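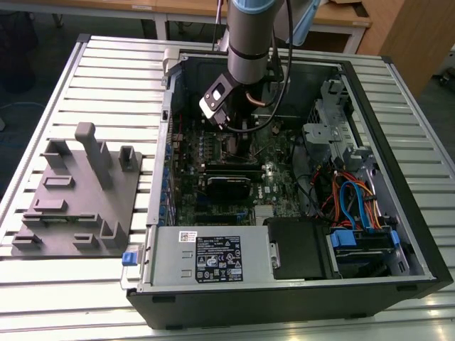 1 min read

Notebook, November, morning

Went through the night pictures from the Mirneck trail cameras. Station 3 gave 60 triggers, most of them grass moving in the wind. Four show a wildcat, I think the same male as in October: thick tail, blunt black tip, and the broken third ring on the left side.

The animal at Hultavus is more difficult. Orsolya says hybrid. The stripe on the back continues into the tail, and this should not be so in a pure wildcat. I would like to wait for the hair sample before we write it in the table.

Scat: 13 pieces washed and dried at 60 degrees. Mostly vole teeth, one piece with feathers. Bag 4 had no label inside, only outside, and the ink is gone. Please write both labels.

To do: move the Hayes station lower, closer to the stream. Ask Leokadia Żak for the valerian sticks. New batteries for station 3.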